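FOR IMMEDIATE RELEASE

Urio Relief asks for safe use of the Trundoder bridge before the rains

ANDODTHORPE, February – The aid organization Urio Relief today called on both armed groups in the Wurnis valley to keep the Trundoder bridge open for civilians and for aid vehicles. The organization also announced that it will enlarge its food and shelter work on the eastern bank of the river, where 200 families are living in school buildings and under plastic sheets after the fighting in the lower villages.

The bridge is the only road between the market town of Wurnis and the eastern villages. In the past weeks it was open on some mornings and closed on others, without any announcement. Trucks with flour, cooking oil and blankets had to wait on the western side, and two times they had to go back to the warehouse with their full load.

"We do not ask for something difficult," said Ruth Sánchez, who is responsible for the operations of Urio Relief in the valley. "We ask for fixed hours. When the drivers know that the road is open from 9 in the morning, they can plan, the families can plan, and the sick people can reach the clinic. At the moment everybody is waiting and the families are eating less every week."

According to the teams of the organization, most of the displaced families now eat one meal in a day. Many of them left their houses at night and could take only the things which they could carry. Some older persons stayed behind in the villages and their relatives have no news from them. The telephone connection in this area has been very weak since the mast on the hill was damaged.

Both armed groups have told local elders that they accept, in principle, the passing of food and medicine. Urio Relief welcomes these words. The organization has not received a written agreement yet, and at the checkpoints the soldiers say that they have no instruction about it. For this reason the drivers are sometimes sent away even when their papers are complete.

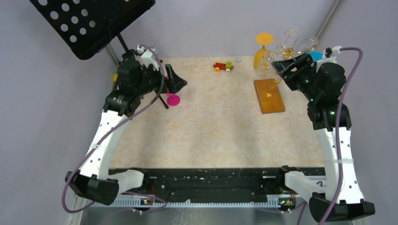
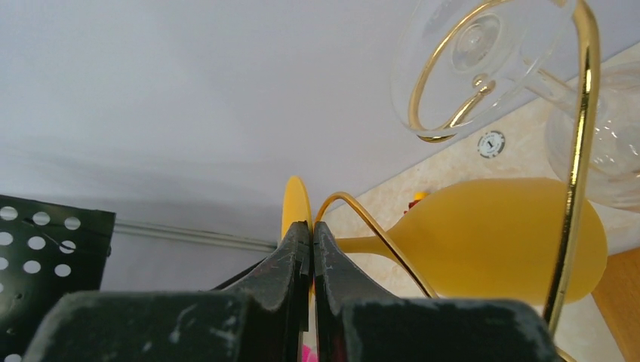
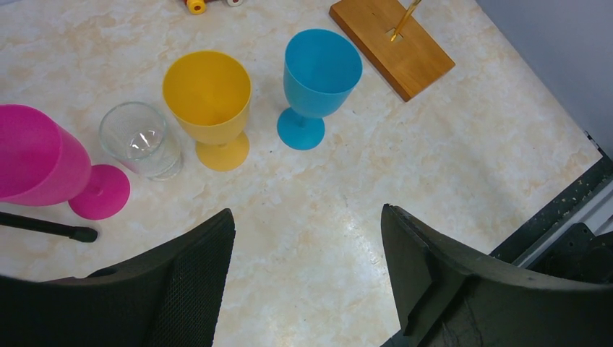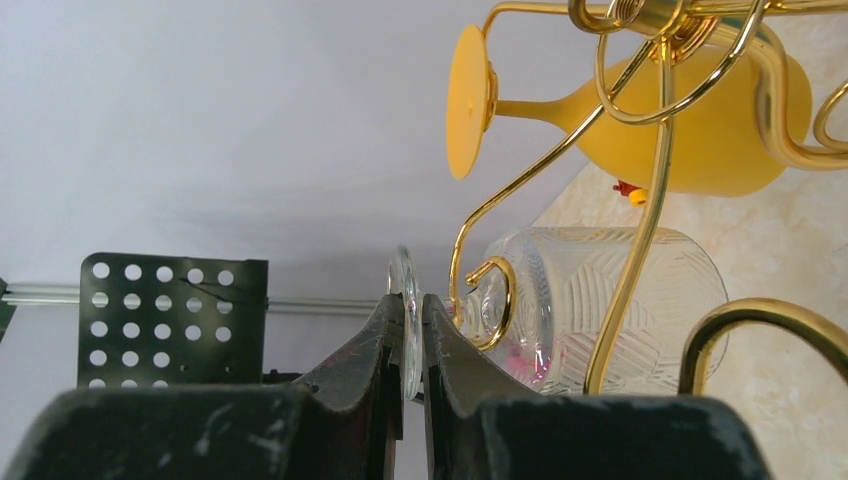

First photo: two robot arms at a marble-patterned tabletop. Third photo: a pink goblet on its side and a clear glass tumbler.

With the enlarged program, Urio Relief will open three distribution points on the eastern bank. Each family will receive flour, beans, oil and salt for one month, together with soap and a water container with a lid. Families with small children will receive in addition one set of warm blankets. The registration will be made by women and men together, and families do not have to show an identity card, as many cards were lost when people fled.

The organization will also send five mobile health workers to the schools where the families are staying. They will look first at children with cough and diarrhea, and at women who are expecting a baby. Persons who need a hospital will be taken over the bridge to Wurnis, if the bridge is open. If it is closed, there is no other way by car. The old ferry place downstream cannot be used while the river is high.

The rainy season normally begins in the valley before the end of spring. The road on the eastern side is not paved, and after heavy rain a loaded truck cannot pass it for several days. Urio Relief wants to bring enough food for the whole season to the other bank before this happens.

"I was last in one of the schools when a grandmother showed me how she divides one bread for nine persons," said Ruth Sánchez. "She was very polite and she offered me a piece also. I have worked in this valley for many years and I can say that the people do not want to depend on trucks. They want to go back to their fields in time for planting. Until this is possible, the road must be open."

Urio Relief asks the parties to agree on the following points:

Fixed opening hours of the Trundoder bridge, announced one day before.
Free passing for ambulances at every hour, also at night.
No search of patients and no taking of goods from aid vehicles.
One contact person on each side who can be reached by radio when a vehicle is stopped.

The organization repeats that it gives help only by need. It does not carry armed persons in its vehicles and it does not share the registration lists with any side.

About Urio Relief

Urio Relief is an independent aid organization with its head office in Andodthorpe. It works in the Wurnis valley with food, shelter and basic health care, and its work is paid by private donations.

Contact for media

Urio Relief, Press Office, Andodthorpe. Interviews with Ruth Sánchez are possible by telephone in the afternoon, when the connection permits it. Please write to the press office first and mention your deadline.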